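Hilo sobre arreglar ropa en casa, que me lo habéis pedido y tengo la tarde tonta 🧵

1/ Empecé en mayo con unos vaqueros rotos por la entrepierna. La modista me pedía casi lo que costaron nuevos y me dio rabia, así que tiré de tutorial y de hilo gordo. Quedaron feos, feos. Los sigo llevando!

2/ Lo que más me ha cambiado la vida: remendar ANTES de que se abra el agujero. Pones la tela a contraluz, ves la zona clarita y le das unas pasadas por dentro. Cinco minutos y ya.

3/ Neelam Jaiswal me enseñó el zurcido en cuadrícula (primero todo en vertical, luego vas tejiendo por encima y por debajo). Yo tiraba demasiado del hilo y me salía un pellizco horrible. Flojito, hay que ir flojito.

4/ Agujas: con 2 me apaño, una fina y otra de ojo grande para la lana. El resto del estuche lo tengo de adorno.

5/ Llevo gastados 840 pesos en todo esto, y la mitad fue un bote de botones en Godoy que no necesitaba (pero qué botones).

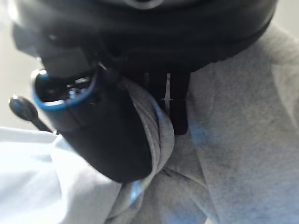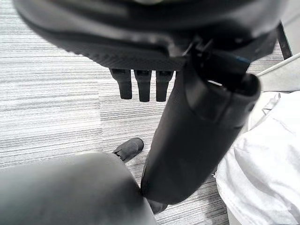 6/ Y lo de los calcetines, que me lo preguntáis siempre: sí, compensa, si son de lana. Los finos de algodón los zurcí una vez y me rozaba el talón todo el día, así que ahora van para trapos.

7/ Me queda un jersey de Adi Tjoa con el codo destrozado. Me lo dejó hace siglos y me da pánico empezarlo. Si alguien ha puesto coderas en punto que me cuente cómo evita que se deforme 🙏

Hilos recientes
Quitar bolitas sin cargarte el jersey
Teñir en la olla vieja
Cremalleras: mi enemiga

Contacto · Volver arriba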